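Handheld gripper drops width signal mid-handover
Forum: End effectors and data capture

moser_bench
Posted Sunday, 9:14 PM
We run two handheld grippers for bimanual handover recordings. The left unit has started losing its width reading. It freezes at the last value for up to 7 frames, then jumps to the correct one. In the last batch 266 of 2,192 episodes were flagged by the checker. Firmware is the same on both units. The fault only shows up when both grippers are on the part.

Task is a vertical rod. One gripper holds it high, the second closes just below.
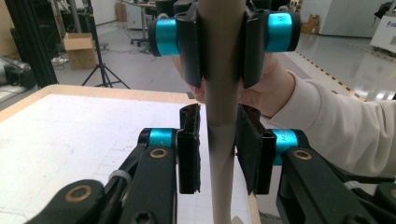 Second gripper coming in under the first, pads not yet on the rod.

Encoder swapped, no change. Any ideas before I strip the linkage?

clekero_tom
Posted Sunday, 9:52 PM
Bushings. If one has play, the arm can rock under side load and the encoder magnet moves off axis. You only get side load when the other gripper is holding the far end of the part. Fits your symptom.

flarska_user
Posted Sunday, 10:20 PM
Disagree. Play gives you noise or an offset. A frozen value followed by a jump is dropped packets. Check the cable where it runs along the linkage. A tie pulled too tight there will work the conductor every time the jaw moves.

clekero_tom
Posted Sunday, 10:31 PM
Depends on the encoder. Ours holds the last good value when the magnet strength bit goes low, so a mechanical fault looks exactly like a comms fault in the log.

I. Bachmann
Posted Sunday, 11:05 PM
Log the status byte along with the angle and you will know which it is. Also, please quarantine the whole batch, flagged or not. We trained on frozen widths once at Cundau and the arm closed late on every handover. It dropped parts at full height next to an operator.

moser_bench
Posted Monday, 8:40 AM
Status byte logged over 500 open/close cycles, with and without side load. Magnet bit never went low. Packet counter skips on every freeze - all of them with the jaw less than half open. New cable going in with a longer loop. Batch is quarantined.

flarska_user
Posted Monday, 8:58 AM
Leave the tie loose enough to slide.

clekero_tom
Posted Monday, 9:17 AM
Fine, cable. I would still measure the bushings while it is apart.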